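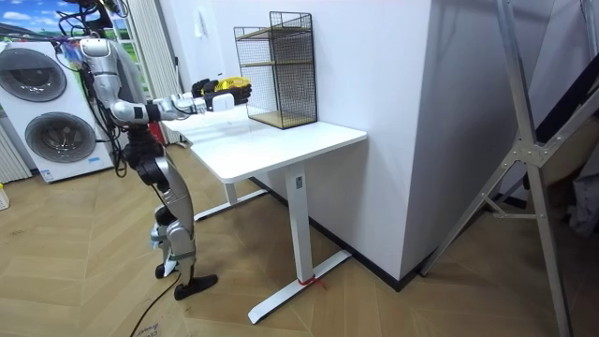
Something yellow, over a white desk.

The Yellow Coat

by Imke Böttcher

My aunt Precious left me a coat, and I didn't even like the coat.

I should back up. Precious Cele wasn't my real aunt, she was my mother's friend from the Faltdale bus depot, but she was at every birthday I ever had and she once drove me to the emergency room with a fork stuck in my heel (long story, my fault). So when the letter came in January saying she'd left me "the yellow one, she knows which," I did know which. Mustard wool, big horn buttons, a collar you could hide a cat in. She wore it to weddings. She wore it to the beach!

Problem was, the coat was at Shabalala, the dry cleaner on Tollano Street, and it had been there since before she got sick. I had the ticket. Number 114, gone soft as cloth from living in her purse.

I went on my lunch break. The guy at the counter was named Xolani Nkuna, it said so on his shirt, and he looked at my ticket for so long I thought he'd gone to sleep standing up.

"This is an old ticket," he said.

"She was an old lady," I said, and then I started crying, which I had not planned on, and a man behind me with an armful of shirts quietly walked back out to his car.

Xolani went in back. I could hear the rail going around, that squeaky chain sound, and him humming. He came out with a coat in plastic and hung it on the hook, and it was green.

"That's not it," I said.

"It's 114."

"It's green, though."

So we stood there, the two of us, staring at this green coat like it might explain itself. Nice coat, too. Belted. Then he lifted the plastic and checked the pocket and pulled out a bus transfer, a peppermint, and a folded card, and the card had my name on it in her big loopy handwriting.

I'll tell you what it said, because I've told everybody else. It said: Imke, I had it dyed. You always made a face at the yellow. Fifty-six dollars, so you'd better wear it.

I did make a face at the yellow! I'd been making it since I was ten years old. I thought I was being sneaky about it. I'd stand next to her in photos and kind of lean away, and all that time she just let me lean.

"Do I owe you anything?" I asked Xolani.

"She paid up front," he said. "She made me write it down twice."

I put it on right there, over my work sweater, and it was too long in the arms and smelled like a swimming pool. Then I turned the cuff back to shorten it, and there was the old color inside the seam, where the dye hadn't reached. A thin line of mustard, all the way around.

I wore it back to the office. My boss, Nomvula, said green was my color and asked where I got it, and I ate the peppermint before I answered her. It was terrible. It must have been in there for years.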